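Forari Waterside Path - surface and edges
Gallery page compiled by Ratree Phuthong, 24/02/2018

The page covers the unsealed section of the path between the Osport end and the Grenivmont footbridge. The section is listed in the path register as segment 176, with a nominal length of 90 metres. It has no sealed shoulder and no kerb on the water side. Grading is scheduled for April.

Notes for readers comparing this page with the older Thongdee galleries: segment numbers were reissued last year, and the former number 3219 no longer applies. Surface colour should not be used to identify fill type, as the same reddish-brown material was laid in several segments from different pits.

Terms used in the captions follow Chaiwat Saithong's field guide. A depression is any low point without a defined outlet. A soft edge is a boundary between turf and path with no edging board or strip. Fence condition is recorded separately - see the timber register.

Corrections to captions can be sent to the path desk, quoting the segment number. 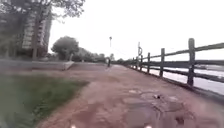
Segment 176. Dirt surface with ruts and shallow depressions, dark patch in the foreground. Soft grass edge at left, weathered split-rail fence on the water side.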